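Service & Care > Troubleshooting > Gripper

Section 6: When the gripper closes and won't let go

Last updated: March

Sooner or later the Vilance arm will take hold of something and keep it. The hand closes as it should, the program moves on to the release step, and nothing opens. We call this a latched grip. It's the fault we get the most mail about, and I'm happy to say it's also one of the easiest to clear once you know the order to do things in. Please read the whole section once before you try it, with the arm parked.

How to recognize it

The status light on the controller turns amber and the Plirkard console shows code 3072 (older consoles print it with a comma, 3,072, but it means the same thing). The arm holds its position. You may hear a faint tick from the wrist as the drive retries. If the light is red instead, stop reading here and go to Section 9, Emergency Stop and Restart.

A latched grip shows up most often on tall, smooth things that give a little when squeezed, and drink bottles are the classic case. The fingers meet the wall, the wall gives, the controller asks for a bit more force to make up for it, and the two chase each other until the force limit trips. With the limit tripped, the release command is refused.

CAUTION: Do not pull the object out of the fingers by hand while the drive is powered. The release can come through late, and the arm may shift when the load goes away.

CAUTION: If the container holds liquid, do not use the Quick Release button. It opens the fingers at full speed.

Clearing the fault

1. Press Hold on the console. Wait for the word HELD. Don't press Stop, which drops the grip settings you'll want to look at later.

2. Check what the object is resting on. It should be standing on the table under its own weight. If it's in the air, jog the arm down in Slow mode until the base touches.

3. Keep your hands outside the taped boundary and look at where the fingers are sitting. High on a bottle, near the cap, is the better place to be stuck, as the wall is usually stiffer up there. Around the middle, expect the sides to bow.
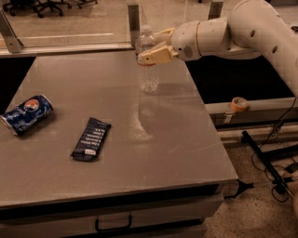

Figure 6-1. Gripper closed on the upper part of a water bottle, just below the cap.

4. Open Tools > Grip > Relax. Set the step size to 3 and press Apply once. The fingers back off by a very small amount. Wait for the tick to stop, then press Apply again. Repeat until the console reads FREE.

5. Raise the arm straight up in Slow mode until the fingers are clear of the cap. Resist the urge to swing it sideways! Most of the spills we hear about happen at this step, with the fault already cleared.

6. Press Clear. The light goes green and code 3072 moves to the log.

NOTE: If Relax is grayed out, the console is still in Run. Go back to step 1 and wait for HELD. It can take a few seconds, longer if a camera is attached.

Crushed objects

The same loop can end the other way, with the object giving up before the limit trips. There's no code for this, only a flattened can or carton. Take it out of the work area before you restart. A dented can has a different shape from the one in the object library, and the planner will happily try to pick it up using the old one. Wrappers and other flat packaging should be moved aside as well unless they're part of the task.

Stopping it from coming back

This is the part I really enjoy, because a small change makes such a difference. The factory force limit is 2,000 on the console's own scale, chosen with rigid parts in mind. For bottles and cans, make a separate grip profile (Tools > Grip > New) and bring the limit down in small steps, testing each one on a full container and then an empty one. Tick Soft Wall while you're in there. It tells the controller to stop asking for more force once the fingers are in contact, and it's a lovely piece of work by Florian Berchtold, who wrote it after clearing one latched bottle too many.

Wipe the finger pads with a dry cloth when you change profiles. Greasy pads slip, and slipping looks just like a soft wall to the controller.

If the fault returns three times with the same object and Soft Wall turned on, save the log and send it to Masetti service with the profile attached. Leave the finger screws alone until you've heard back, as the pads are aligned at the factory.

Related topics
Section 4: Teaching a new object
Section 5: Grip profiles and force limits
Section 9: Emergency Stop and Restart
Replacing finger pads (Vaher hands only)
Console codes, full list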